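Sevent / Datasets / Purba / README

Purba: flower-arranging episodes for two-armed robots

September 12, 2024
By Rosângela Bastos and Valdir Godoy
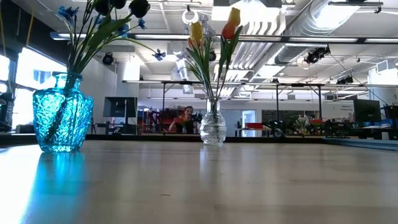
Blue vase and clear vase on the glossy table, with the workshop behind.

Purba is a set of 3187 teleoperated episodes in which a robot puts artificial flowers into vases, takes them out again, or moves a vase without emptying it over the table. We chose the task because stems bend, leaves catch on each other and glass is a nuisance to every depth sensor we own. Two of these we regarded as interesting research problems at the time.

What we were testing

The paper asks whether a policy trained on mixed-quality demonstrations does better if it is told how good each one was. Each episode carries a score from 1 to 5, given by a person who watched the replay. The policy sees the score as an extra input during training and is always given a 5 at run time, which is flattery, but it works on the policy.

Result, in short

Over 300 trials per method, scored training beat plain imitation on inserting single stems and made no difference we could measure on bunches. Throwing away everything scored below 3 was worse than both. The bad episodes contain most of the recoveries, and a policy that has never seen a dropped tulip has no idea what to do with one.

What is in the folder

- episodes/ – camera video, joint positions and gripper commands
- scores.csv – one row per episode, with the scorer's initials
- splits/ – training and test lists; 1870 episodes form the reduced training set used for the ablation
- notes/ – operators' remarks, lightly edited for language

There are 16 operators. Wellington Camargo recorded more than anyone else and his habit of approaching from the left is plainly visible in the learned behaviour. If your policy does this too, you have reproduced our result.

Known problems

Clear glass confuses the depth maps. Use colour only for the vases, or accept holes where the glass should be. The table is shiny, and early versions of the detector were quite fond of reflections. Daylight from the windows changes a good deal between sessions and we have not corrected for it.

The two scorers, Vanderleia Vieira and Vanderleia Bragança, both signed as VV for the first batch. Bragança maintains that this was a typing error. Those rows are marked "unsure" and left out of the agreement figures.

All flowers are artificial. We make no claims about real ones, which are wetter and cost more to replace.

Use and changes

Free for research use; please cite the Purba paper. A version with corrected timestamps is planned for October. Until then, trust the frame index over the clock – the recording machine at Clestmont kept its own time. Questions and broken files go to Valdir, who has the backups.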